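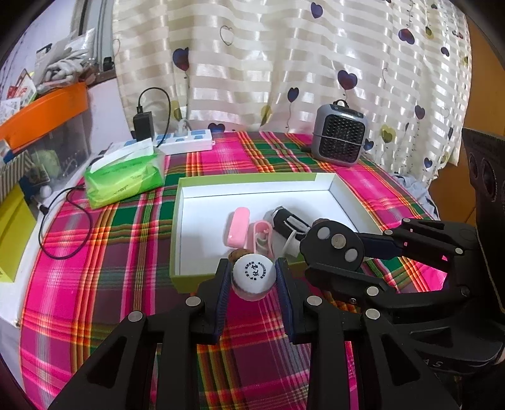 Drusto Tabletop Set, README

Last change: September
Maintained by: the data desk at Zerkilstead

What you get

Drusto is a set of short recordings made with hand-held grippers on ordinary home tables. We sell it in two sizes. The small one has 231 episodes and the full one has 988. Both come in the same folder layout, so a loader written for the small size will read the full size without changes.

The task in all episodes is sorting small household things: pick an item up from the cloth, put it in a shallow box, or take it out again. The operator works with 2 grippers, one for each hand. Please read the section on hands before you train a single-arm policy.

Tables and background

We do not clear the room before recording. Power strips, cables, tissues and shelves stay where the household keeps them, and patterned tablecloths are allowed. Customers who tested Memon, our older set with a plain gray table, asked us for this.
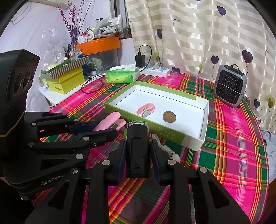

Lighting is whatever the home has. We do not correct color after recording, and the white balance can differ between two homes.

Hands

Each episode has one folder for the left gripper and one for the right. The clocks are matched at the start of the episode. If one gripper rests during the task, its folder is still complete. In the small size, 3 episodes have a short gap in the right-hand track. They are listed in gaps.txt.

Labels

Every episode has one sentence in English that says the task. Item names are general ("clip", "cookie", "box"). We do not label brands, and we do not give masks.

Known problems

Shiny items are sometimes hard to follow when they are close to the lens.
Thin cables may be lost in the depth files.
Some sentences use "tray" and "box" for the same item. We will repair this in the next version.

License

One license covers one team at one site. For more sites, ask for the Benton plan, where the price is by year. You may publish results and single pictures, but please do not share the raw files.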